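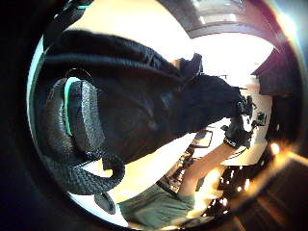
Hamlow Bags and Soft Goods

Collection rules and data card, version 4

Hamlow is a set of hand-held gripper recordings of people handling bags and other soft items in rooms where they normally work or live. Most episodes involve lifting, turning, opening or setting down one item. This file covers how the recordings are made, what gets rejected, and what the data should and should not be used for. Changes to the rules go through Przemysław Baran. Questions about labels go to Mahmoud Zerouali.

Contents

episodes/ one folder per episode, video plus gripper width and pose
labels/ one text file per episode
splits/ train and held-out lists
rules/ older versions of this file, kept for reference

Sites

Recordings come from Indale and Forisville. The two sites use the same gripper build and the same lens. Lighting is left as it is. Blinds stay where the occupant had them, and windows may wash out in the video. Rooms are not tidied for recording beyond what the privacy rules below require.

Before recording

Check the lens for fingerprints and wipe it with a dry cloth.
Run the calibration board once at the start of a session and again after any knock to the tool.
Empty the bag of anything with a name, address or account number on it. Other contents may stay.
Turn off or lock computer screens in the room. A screen that can be read at normal playback size fails the episode.
Ask everyone in the room for consent, including people who don't expect to be recorded. The signed form goes to the site lead before the files are uploaded.

During recording

Hold still for 2 seconds before the first movement and after the last one.
Move at the speed you would use with your own things.
The free hand may steady the item. Gloves are allowed on the free hand, and the label file must say whether one was worn. Bare forearms and ordinary clothing are fine.
Do not talk about the task. Audio is stripped on upload, but the local copy keeps it until the session is closed.
If the item slips, keep going. Drops and regrasps are part of the data. Stop only if someone could get hurt or something could break.
Keep episodes under 20 seconds where the task allows. Long zipper tasks may run over.

Straps and handles

This section is longer than the rest. It is where the two sites disagreed most in version 3.

A backpack has several places to grab it, and on black fabric they are hard to tell apart in video. Label the part that the gripper fingers close on. Use "handle" for a short carrying loop, "strap" for a shoulder strap, and "body" for anything else on the bag. If you can't tell from the video, write "unclear". Do not guess from the next episode, even when it shows the same bag. Kubiak-format exports turn "unclear" into an empty field, so check for that when converting.

A loose strap passing close to the lens is not a fault. Reject the episode only if the strap covers the fingertips for the whole grasp.

Grounds for rejection

Readable personal information
A face, without a consent form on file
Lost pose tracking during the grasp
Missing hold at the start or end
Wrong item or wrong task in the label file

Lens flare, dark corners, clutter in the background and strong bending of straight lines are not grounds for rejection. The files are stored without undistortion. Lens parameters are in each episode folder for anyone who needs a flat view.

Review

A reviewer who was not at the session watches every episode once at full speed. Rejected episodes are deleted from the site machine after 6 weeks. During that time the operator can ask for a second look.

Known problems

Black bags are overrepresented. Both sites mostly recorded what was at hand.
Gripper width drifts in the January sessions from Forisville. The affected episodes are listed in splits/ and left out of the held-out set.
Glove labels are missing from version 1 episodes and have not been filled in.

Use

The data is meant for training and testing grasping of soft items. It is not suitable for identifying people, judging how well an operator works, or estimating the force on an object. No force was measured. Anyone running a trained policy near people should do their own safety review first, as nothing in this set covers contact with a person.

To withdraw consent, write to the site lead with the session code. The episodes come out at the next release.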